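**Verein Uddale gibt sich eine neue Satzung - und liest sie diesmal vorher durch**

Pekesow, 31. Juli 2018

Der Kultur- und Sportverein Uddale e. V. hat auf seiner außerordentlichen Mitgliederversammlung eine neue Satzung beschlossen. Von den 130 stimmberechtigten Mitgliedern waren 96 erschienen, ein Andrang, den der Verein sonst nur vom Grillabend kennt. Die bisherige Fassung umfasste 16 Paragrafen, von denen zwei einander widersprachen und einer auf eine Anlage verwies, die seit Jahren keiner mehr gesehen hat.

Künftig wird der Vorstand auf drei statt zwei Jahre gewählt. Ausgaben über 1000 Euro brauchen zwei Unterschriften, und zwar von zwei verschiedenen Personen - der Zusatz wurde auf ausdrücklichen Wunsch der Versammlung aufgenommen. Anträge können jetzt auch per E-Mail gestellt werden. Das Fax bleibt zulässig, der Verein besitzt allerdings keines.

»Wir haben vier Abende lang über das Wort ›unverzüglich‹ gesprochen«, erklärt die Vorsitzende Olesia Sirko. »Ich darf sagen, dass wir es am Ende zügig beschlossen haben.«

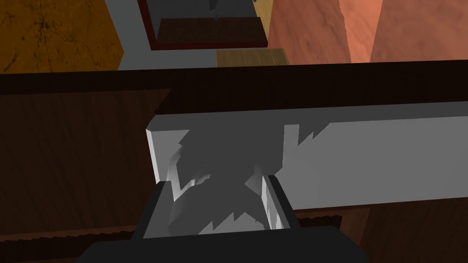
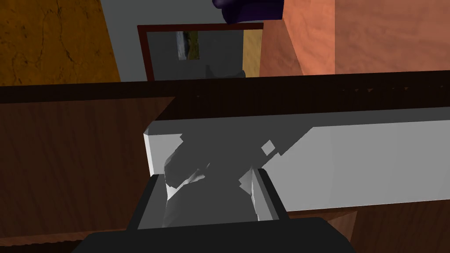
Weniger zufrieden zeigte sich Stepan Stelmakh, der gegen die dreijährige Amtszeit gestimmt hat. Zwei Jahre seien lang genug, um Fehler zu machen, und kurz genug, um sich noch an sie zu erinnern. Er werde die Sache aber mittragen und behalte sich vor, bei der nächsten Wahl selbst anzutreten, sofern ihn bis dahin jemand vorschlage.

Abgelehnt wurde der Antrag, die Redezeit auf drei Minuten zu begrenzen. Die Aussprache dazu dauerte fünfzig Minuten. Angenommen wurde dagegen die neue Geschäftsordnung, nach der Protokolle spätestens vier Wochen nach der Sitzung vorliegen müssen. Die Protokolle der beiden Vorjahre werden nachgereicht.

Die Satzung tritt mit der Eintragung ins Vereinsregister in Kraft, mit der der Vorstand im September rechnet. Bis dahin gilt die alte, einschließlich der Widersprüche.

**Pressekontakt:** Inès Marty, Geschäftsstelle Uddale e. V., Pekesow. Der vollständige Text der Satzung liegt dort zur Einsicht aus und wird auf Wunsch zugeschickt.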